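# Stop relaunching the same manifesto

4/3/24

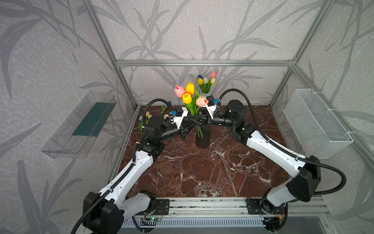
The Drirville Alliance has launched its manifesto for the second time, and it plans to do so again before polling day. I have read both versions. The cover has changed and the order of the chapters has changed, but the promises are the ones we were given last time: a bus link to Rocha, a new clinic, lower rates for small shops. They remind me of artificial tulips, pink and yellow in a black vase, which look the same in December as they do in spring. A promise ought to show its age. If it was made four years ago and has not been kept, the voter should be able to see that from the page.

I should say that I have voted for the Alliance more often than against it. I think Eino Tuominen has been a decent mayor in most respects. The roads budget was handled well and the row over the harbour fees was settled without anyone going to court. My complaint is about how his party campaigns, and the other parties are hardly better.

Take the bus link. It was first promised under Lovisa Aasen, who said work would start within 100 days of her taking office. It did not start. When Tuominen replaced her as leader he kept the promise and dropped the date. In the new manifesto it appears under "Our vision for a connected region", with a drawing of a bus. There is no cost, no route and no mention that the council turned down the only bid it received. A person who moved to Drirville last year would think the idea was new.

Noboru Hirano, who runs the Alliance campaign, was asked about this at the launch. He said that voters want to hear about the future and have little patience for going over old ground. I think he is wrong about that. People at the bus stop on the Rocha road know very well how long they have been waiting. What puts them off is being spoken to as if they had forgotten.

The opposition has its own version of the problem. Tarcísio Paiva talks a lot about the clinic and says his party would open it in two years. His party controlled the health budget for one full term and spent the clinic money on repairs to the old building. There may have been good grounds for it — the roof was in a poor state — but he has never set them out. His leaflet gives the clinic three paragraphs and the repairs none.

My proposal is simple enough. Every manifesto in a local election should carry a page listing the promises from the last one, with a line against each saying what happened. Kept, dropped, delayed, or still being argued over. If it was dropped, say why. I would make this a condition of the free delivery that parties get from the council. A party that did not want to print the page could pay for its own postage.

The usual objection is that parties would then promise less. I hope they would. The current Alliance manifesto has more than 20 pledges in it, and no administration of Drirville's size could carry out all of them in one term. A shorter list that somebody had costed would be more use to me.

The second objection is that the parties would be marking their own work, and would mark it kindly. That is a fair point. But a generous answer in print can be checked and challenged at a public meeting. Silence is much harder to argue with, as anyone who has tried to get a reply from the transport office will know.

Onni Peltonen, standing as an independent in the harbour ward, has already put out a sheet of this kind covering his last term. It lists two failures, including the parking scheme that cost him a lot of support. I disagree with him on housing and I doubt I will vote for him. I did read his sheet to the end, though, and I would like to see the same from the Alliance before it launches anything for a third time.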